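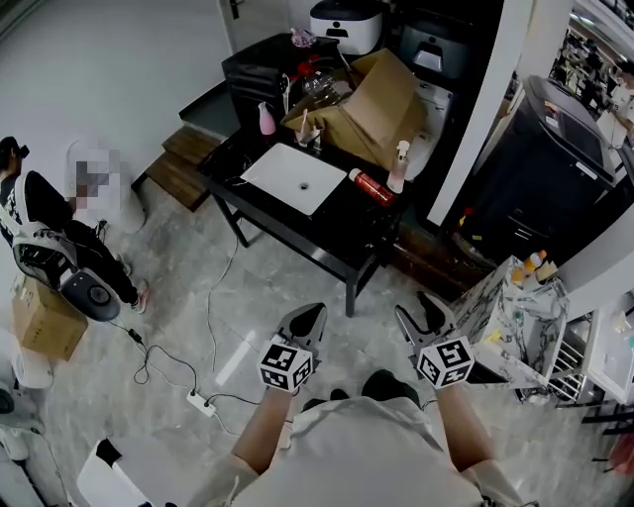 Open Day at Buverwood

Allia opened its Buverwood rooms to visitors on Aug 8, 2026, and I went along expecting a robot to bring me a coffee. There was no coffee. There was a sink, though, set into a very shiny black table, and a great deal of interest in who would tidy up around it.

The work on show was the part that comes before the robot. People do household chores with a gripper in each hand, and the recordings are used to teach a machine the same moves. Rongrong Tang gave the introduction and asked us to mind the cables – good advice, as they had most of the floor.

The cubes by the handles carry black-and-white patterns so the software can tell where each hand is. I have days when I could use a pair.

Visitors got two minutes each with the grippers. Adi Liem had put the spray bottle down as the beginner's task. I have owned spray bottles for years and felt qualified. My score was 6 out of 100, and Sidra Bugti wrote it down very kindly.

The next open day is in November. Karlijn Verbeke is taking names at the front desk, and I've asked again about the coffee.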